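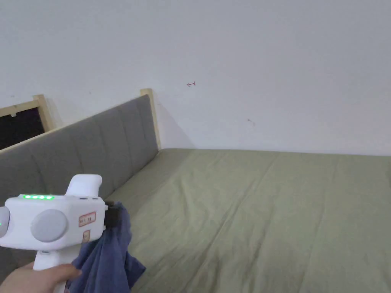 Dyeing old bedding sage green

I love this job! One tub, an afternoon, and tired cotton gets a whole new life (my mum, Lucie Sandhu, got me hooked years ago).

What you need
A big tub, rubber gloves, 400 g of salt and 2 packets of green dye. I use Fehr, and a pinch of their grey calms it down beautifully.

Step 1: Wash it
Skip the softener, and leave the bedding damp.

Step 2: Mix and soak
Dissolve the dye in hot water, stir in the salt, then in goes the cotton. Keep it moving for 60 minutes. Yes, your arms will ache!

Step 3: Rinse and dry
Cold water until it runs clear, then dry away from strong sun. Creases are fine by me, but iron if you like.
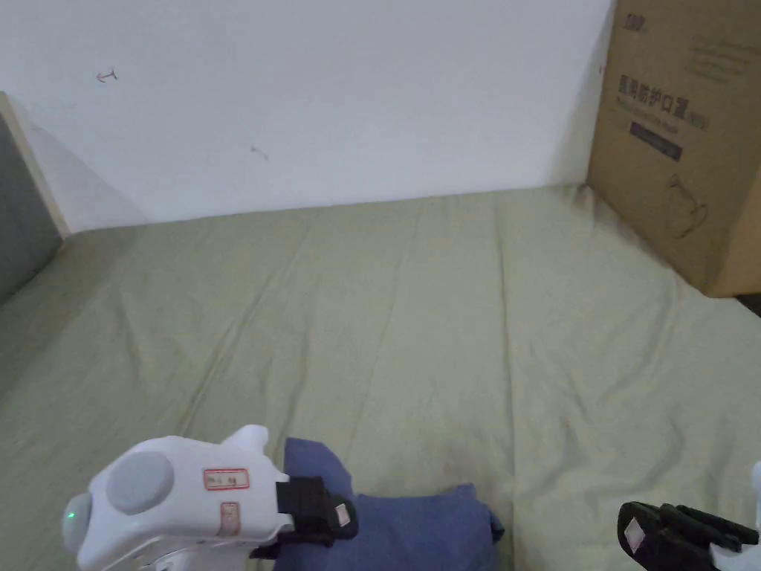 Step 4: Use up the leftover dye
Throw in pillowcases, napkins, odd socks. They come out paler and I think they're lovely.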